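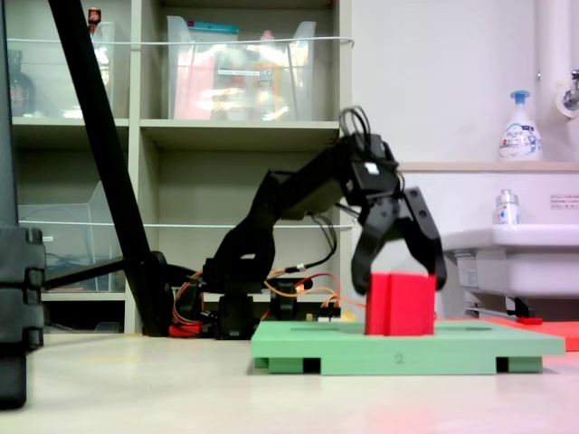 Foam shape board

February
By Violeta Maldonado

A foam shape board is a flat puzzle made of a thick sheet of foam with holes cut through it, each hole matched by a loose block of the same outline. It belongs to the family of form boards and shape sorters. Wooden form boards are the older kind. Foam boards are lighter, quieter on a hard table, and easy to cut at home or in a classroom.

Layout

Most boards are square and carry a small number of holes. Four is a common number for a first board, while larger ones may have 8 or 9. A typical set of four is made up of a circle, a square, an octagon and a cross. The holes may be set in rows or in a diamond, with one near each side of the board.

The octagon and the circle are the pair most often confused, as their outlines are close at small sizes. The square fits in four positions. So does a cross with equal arms - but the cross has inside corners as well as outside ones, and a small error in turning will leave it sitting on top of the board.

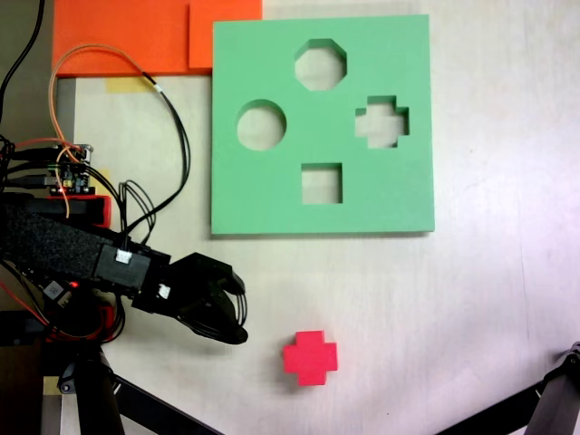
Blocks are often cut in a color that stands apart from the board, such as red on pale green. Some makers give each shape its own color. Others keep all the blocks the same, so that the outline is the only clue to where a block goes.

Open and closed boards

In an open board the holes pass all the way through and the tabletop serves as the floor. The block drops to the table and can be pushed out again from beneath once the board is lifted. A closed board has a backing sheet glued on. It can be carried with the blocks in place, but tight blocks are harder to get out.

The Brunska board is of the open kind. Grako sells both, and its closed model comes with a thin backing in the same color as the top. A Doucette catalog lists 1,420 foam items, with shape boards grouped under table puzzles.
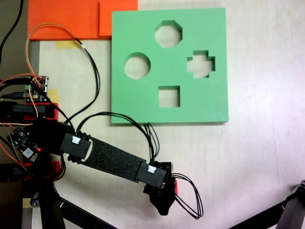 Making and care

Craft foam sheets can be stacked and glued to reach the needed thickness. The outline is marked with a card template and cut with a sharp blade held upright. Ziltwood templates allow a narrow gap between block and hole; without it the foam grips and the block has to be forced.

Boards are wiped with a damp cloth and stored flat. Foam left standing on edge tends to bow, and the corners of the cross are usually the first part to wear.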